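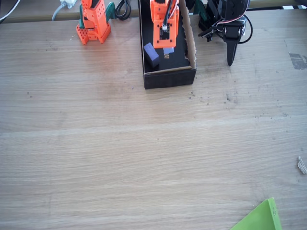 Chapter 7
Choosing a Tabletop Arm Kit

Small robot arms are now sold as kits that fit on an ordinary table. This chapter reviews one of them, the Grindau arm from Prydderch, as a buyer would meet it: parts list, assembly, first pick-and-place task, repairs. The kit has 160 parts, and Lurdes Sequeira's class took roughly 2 afternoons to build one.

Read the warranty terms in Section 2 first -- they differ between the kit and the assembled version. Prices are compared with the Daklow arm at the end of the chapter.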